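Keogh 700 Room Dehumidifier

Print this page | E-mail this page

We stock the Keogh 700 and we sell a fair number of them, but the box makes claims we wouldn't repeat. "Whole-home dryness" is one. The 700 is a single-room machine. Put it in a damp bedroom with the door shut and it should do a decent job. Put it in an open basement and you will be emptying the tank before breakfast and wondering where your money went.

The tank holds 3 quarts. There are 2 fan speeds, and the low one is the only one we'd want to sleep next to. Keogh calls the high speed "whisper class" – we asked what that meant and got a brochure. 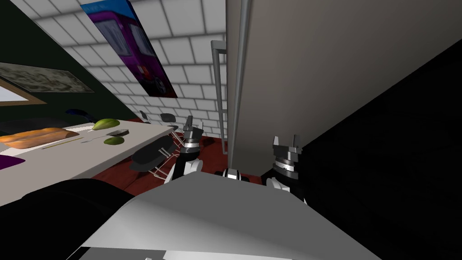 The auto mode reads humidity at the back of the case, right beside the warm air outlet, so take the number on the display with a grain of salt. A cheap separate gauge on a shelf will tell you more. The washable filter is fine. The scented insert is a waste of a slot, and we don't carry refills.

If you need to dry a larger space, look at the Kistach 1355 instead. It's heavier and uglier, but it takes a drain hose, which the Keogh does not.

Returns accepted at our Cadlow store, unused and in the box. Closed Sunday.

Print this page | E-mail this page

Contact us | Copyright Drokalside Home Supply | Back to top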